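Students' kitchen robot earns applause, but the kitchen is only software

Storlow, Jan 12, 2024

The student robotics club at Storlow Technical College showed off its kitchen project to parents and sponsors this week, and the crowd in the lecture hall clapped long before the talk was over. The club's handout promised "a robot helper for every kitchen." What the audience got was a screen, a laptop and a robot arm that lives inside a computer program.

There is nothing wrong with that. Simulation is cheap, it breaks no dishes, and a club with a budget of $3285 for the year has to be careful with its money. But the word "simulated" turned up only once in the handout, near the bottom of the second page, and several parents I spoke to on the way out thought they had been watching video of a real machine in a real house.

The project is called Plindix. A group of students started it in June, using a simulated kitchen and arm they got under a free student license. The idea is to have the arm learn simple jobs around a counter, such as moving a bowl or putting something away, by repeating them many times with small changes. The club says it ran one bowl task 1000 times over the winter break on two borrowed desktop computers.

How many of those runs worked? That is harder to pin down. The slide said "strong results." When a man in the third row asked for a number, the student at the laptop said the team was still deciding what to count as a success. If the gripper touches the bowl, is that enough? Does the bowl have to leave the counter? Does it matter if the contents end up on the floor? These are fair things to argue over, but it would be better to settle them before the slide gets made.

Mahfuz Jayawardena, the club's president and a second-year student, took most of the questions and did not duck them. He said the handout had been written in a hurry and that he would have worded it differently.

"We have a program that does some things in one kitchen," he said. "I'd like to say more than that, and maybe by June I can."

He was also open about what the software leaves out. The food in the program is a simple stand-in, he said, and nobody on the team would bet on the same motion working with cold oatmeal or wet cement-like pancake batter. Glass is another worry. A virtual glass that gets knocked over goes back to its place when the program restarts, and a real one goes into the trash in pieces.

The club has put in for the Jayasinghe Cup, a regional contest for student robot teams held in Nakeck. It drew 32 entries last year, according to the organizers' program, and it has a software-only section as well as one for teams that bring hardware. Storlow is entered in the software section. The handout said only that the club would "compete at Nakeck," and a fair number of people seemed to picture an arm on a table being wheeled into a gym.

Rules for the software section are fairly loose. Teams run their own program on their own computer while a judge watches, and they may choose the room layout they practiced in. A team that has tuned everything for one counter can therefore look very good for ten minutes. Jayawardena said the club had tried moving to a second layout and that the arm "got a lot worse," though he hoped to have that sorted out before the contest. 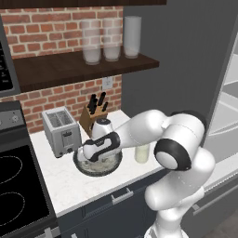
The Plindix arm reaches into a bowl in the club's simulated kitchen. Club rendering.

On the screen it does look smart. The brick wall and marble counter could come from a home store catalog, and the arm is a clean white thing with rounded links. People are inclined to trust a nice picture, and the club should keep that in mind the next time it asks for money.

And it will ask. The evening ended with a pitch for a real arm, which the club would like to buy used. No price was given, and no one had a firm answer on where it would be kept, who would check it for safety, or which class would have first call on it. One parent offered a garage. A teacher pointed out that the college's insurance does not cover garages.

The students deserve credit for the work they have done. Learning to set up a simulation, run it overnight and read the logs in the morning is good practice, and a couple of first-year members explained their part of the code more clearly than the invited speaker explained his. The team also keeps a list of failed runs on a shared page, with short notes on what went wrong. I asked why that list was not in the talk. It was cut for time, I was told.

It should go back in. A room full of grown-ups can handle hearing that a student project fails a lot, and sponsors who write a check after hearing it are less likely to be upset later. A success rate on a second kitchen, even a poor one, would have told us more than the video loop that ran during the coffee break.

Jayawardena said the club would publish its test results, including the failures, before the Nakeck contest. The talk slides are available from the college's front office, and the club's next open meeting will be posted on the board outside the computer lab.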